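Plestico sign with Cutard, new album out in July

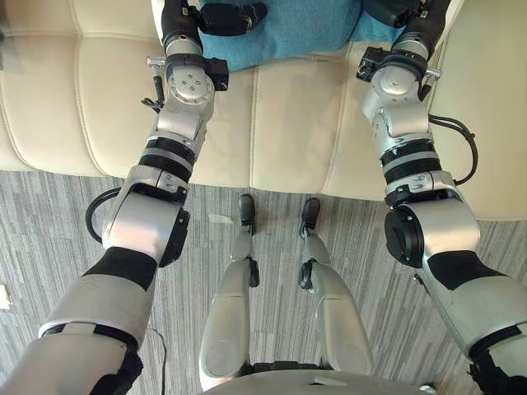
A cream padded sofa on grey striped carpet.

Noise-pop trio Plestico have signed to Cutard Records - debut album "Arnau" lands in July. 33 minutes, recorded in 2 takes per song, mixed loud. First single "Hou" is streaming now.

Vinyl limited to 2,129 copies, hand numbered. Preorders open at noon, 3 per customer max. Digital and casette same day.

Tour dates to folow. Promo copies and interviews - contact the Cutard press desk.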